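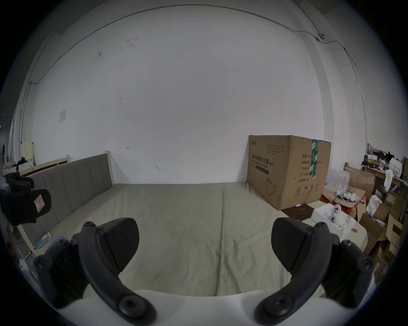
Last changed: October 13, 2026

Skisberg Tapes – Frequently Asked Questions

What is Skisberg Tapes?
A small label for ambient and drone music, run by Dindo Umali and Hadiza Nnaji from two laptops and one very patient printer. We put out cassettes and downloads. No vinyl. We priced vinyl once and had to lie down.

How many copies do you make?
100 of each tape. The exception is Korkura's "Lawal", which got 124 because the duplicator miscounted and we liked the number.

Will you repress a sold-out tape?
No. The download stays up for as long as we pay the hosting bill.

There's a hiss on my copy. Is it broken?
It's a cassette. If the hiss is louder than the music, check the track title first, then write to us. Temetti's second album is mostly hiss and we stand by it.

Can I send you a demo?
Yes, in January only. One streaming link, no attachments, and please tell us your name. Last time we got roughly 600 demos and Hadiza listened to all of them, including the one that was 58 minutes of a refrigerator. (We signed the refrigerator.)

When will I hear back?
By spring, if it's a yes. If it's a no, you'll get a short note. We don't give feedback on mixes, mainly to stay on speaking terms with people.

What format are the downloads?
WAV, FLAC or MP3. Your code is on the slip inside the case, in type that seemed readable on screen. Zeros have a slash through them.

My code doesn't work.
See above about the zeros. Still no luck? Send us a photo of the slip and we'll issue a new one.

Do you ship overseas?
Yes, untracked unless you pick tracking at checkout. Customs charges are yours, sorry.

Can I use a track in my film or podcast?
Ask first. Student films are usually free – ads are not, and mattress ads get asked about more than you'd think.

Do you have a mailing list?
We do, with 2,039 people on it. It goes out when there's a new tape, or when Dindo has opinions about reverb. You can unsubscribe from both at once, but not separately.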